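Puesta a punto de los dos brazos, segunda parte

¡Por fin una mañana entera para la célula! Tenía pendiente el mantenimiento de Nilsuwan (así llamamos al robot de dos brazos en Eltov) y me lo he pasado en grande. Empecé por los tornillos de las muñecas, 14 en total, y dos pedían un cuarto de vuelta. Después limpié los dedos de las pinzas con alcohol y repasé el recorrido de los cables negros a lo largo de cada antebrazo, que es donde casi siempre aparecen los tirones.

Hoy toca que trabaje con el cable de red azul y la cajita negra, mi tarea favorita, porque cualquier holgura en los dedos se nota enseguida.
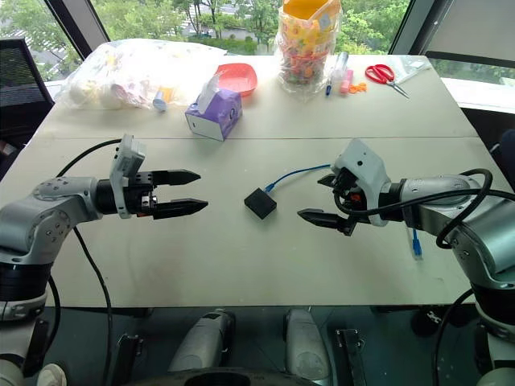 ¿Cada cuánto conviene recalibrar las pinzas? Cada dos semanas si se usan a diario, y siempre que se cambie un dedo.

Panya Phuthong me enseñó a hacerlo con el brazo estirado y luego recogido, y a comparar las dos lecturas. ¡Qué diferencia! Antes lo hacía en una sola postura y me pasaba la tarde persiguiendo un error de 2 mm. Ahora tardo 11 minutos por brazo, con café incluido.

Me queda cambiar la brida del codo derecho (pedí nueve, de las anchas) y probar la versión nueva de Plesulon, que promete arrancar las cámaras de muñeca a la vez. Ya os contaré.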